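To: Skistow student robotics list
From: Babatunde Ekwueme
Date: Nov 30, 2022
Subject: Re: [skistow-robotics] suturing task, pads and scoring

On the suturing thread, Lapointe wrote:

> Two questions before our group signs up for a slot. First, are we
> scored on the whole row of stitches or only on the best one? Our
> driver is fine on the first two and then the spacing drifts.
> Second, do we have to bring our own pads, or does the club supply
> them? We have been practicing on foam and it tears when the
> needle comes out.
>
> Also, does the left arm have to hold the thread the whole time? We
> keep dropping the tail.

The whole row counts. Each stitch gets a score for spacing, bite depth and knot, and the row score is the average. If a stitch pulls through the pad it gets zero but you keep going. We had it the other way last year, best stitch only, and people stopped caring after they got one good one.

The club supplies pads for the scored runs. For practice you can use whatever you like, but I would drop the foam. It is too light and you will learn to pull too gently. The Bernosard pads in the supply cabinet are closer to what you will get in the run, and each one takes several rows if you move over between them. Sign the sheet when you take one.

As for the left arm, no, you can let go whenever you want. Most drivers do better if they keep hold of the thread down near the incision while the right arm sets the needle for the next bite. Interrupted stitches, black thread, work along the line from one end.
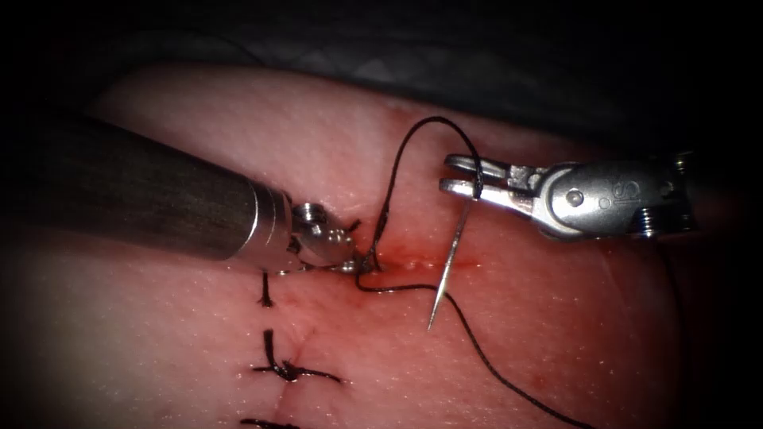

If your tail keeps getting away from you, look at how much thread you start with. A long tail is easy to find again but it gets under the needle driver. Try a shorter piece and see if the drops stop – it fixed most of it for the Skastura team.

Logging: please save both the video and the joint data for every practice row, including the bad ones. We have 346 rows on the shared drive now and I want 442 before the January round, so the second-year group has enough to train their needle-angle model on. File names go team, row number, driver initials. Some of you are still leaving off the row number and I have to go back and match them by hand.

Slots are on the signup page. Two hours each, one team at a time. Put the needles back in the counted tray before you log off the console.

Babatunde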